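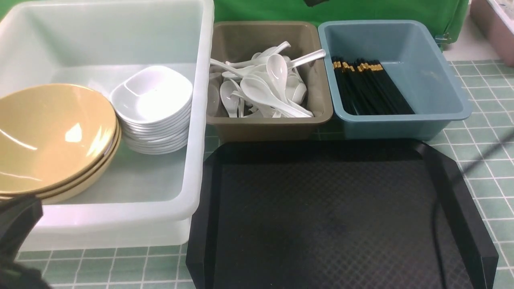

Do we really need a separate tub for the spoons? A reader in Korkden asks this, and adds that every storage guide she has read says to buy a divided crate and be done with it.

I doubt it. I've tried the divided crate. The compartments are always the wrong size for your bowls, and you pay extra for the walls. Plain plastic bins do the same job and you can swap them about.

## Sorting tableware into bins: questions we get

**Is it all right to stack bowls in a bin?**

Yes, if you keep each shape to its own stack. Round wide ones go with round wide ones, square ones with square ones. Mixed stacks wobble, and you end up lifting out the lot to get at one bowl.

**How tall can a stack be?**

People want a number and I don't trust the ones I've seen. Lift the bin and walk three steps. If the stack shifts, take some off.

**Should I put paper between the bowls?**

For a drive across Baran, maybe. For a shelf, I can't see the point. The paper slips, holds the damp and has to be thrown away. Chipped rims mostly come from dropping one bowl into another, and paper is a poor cure for that.

**Do soup spoons have to lie the same way?**

No. I've read long pieces on nesting them and I remain unmoved. A short-handled pile in a roomy tub is fine. If the handles stick up over the side, though, don't put a lid on and press - use a deeper tub.

**And chopsticks?**

Lay them flat, thick ends together. A loose band helps if the bin is going anywhere. Pairing them up beforehand takes ages, and if they all match you can do it when you lay the table.

**Are coloured bins worth it?**

A bit, yes, which surprised me. One colour for spoons and another for chopsticks saves reading labels. It only works if everyone at home sticks to it. We managed until July.

**Is the Nukex lidded bin any better than a cheap one?**

I had one for the square bowls and couldn't tell the difference once it was on the shelf. The lid was handy against dust. I wouldn't pay more for it.

**Can I see what's inside a cloudy white bin?**

Shapes and dark colours, more or less. White bowls in a white bin are hard to pick out from the side, so a strip of tape with a word on it is still useful.

**Do you sell any of this?**

No. The Solon page lists what I use and where I bought it, and a few things I sent back.

Page last changed March 2021.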